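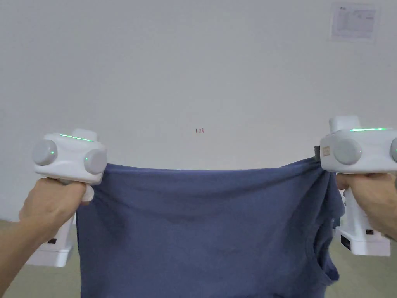

3.2 Handling and folding of everyday cotton garments

The second part of the Rumcombe study dealt with the folding of soft cotton tops, a class of garment that makes up the greater share of an ordinary household wash. A total of 248 garments was drawn from the Lesham collection, which holds clothing given up after normal domestic use. Garments with linings, stiffened collars or metal fastenings were set aside and are treated in Section 3.4. All items had been washed at least 40 times before they were received, according to the record kept with each lot.

Worn cotton behaves differently from new cloth. The surface is softer, the hems have often lost their straight line, and creases formed in the drawer or the basket tend to remain after the garment has been shaken out. For this reason the procedure begins with the garment raised by two points along one edge and drawn out sideways until that edge is close to level. The lower part is left to hang under its own weight. Shallow creases near the upper edge are accepted at this stage; they are dealt with when the garment is laid down.

The choice of the two holding points was found to matter more than the force applied. Where the points were taken too near the neckline, the curved edge rolled over on itself and the cloth beside it bunched. Where they were taken at the outer corners, the panel between them opened more readily, although the weight of the lower part sometimes drew one side down before the other. Folders were therefore asked to take the corners first and to correct the neckline afterwards, by hand, once the body of the garment was supported.

A second difficulty concerns twisting. If one end of the cloth is turned even slightly in relation to the other, long diagonal folds run in from both held ends and meet in the middle. 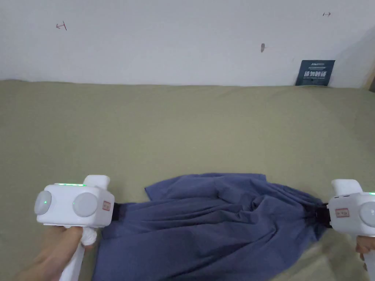

Figure 3. Blue cotton garment held at both ends, with diagonal folds running inward from the held points.

Such folds cannot be smoothed by pulling harder — further tension only deepens them — and the end at fault must be released and taken up again. Of the 493 folding attempts entered in the Rumcombe record, 372 were completed without a release of this kind. The remainder were not counted as failures, as the garment could in most cases be folded to the required size after one correction.

The finished fold was judged against the Flanagan scale, which considers the squareness of the corners, the position of the neckline and the evenness of the layers. Colour was not considered. It was noted, however, that creases in mid-toned cloth were more easily seen by the assessors than those in white or very dark cloth, and this may have lowered the marks given to blue and grey items. A separate reading under the Starnatex light box is reported in Section 4.1, together with the marks for each class of garment.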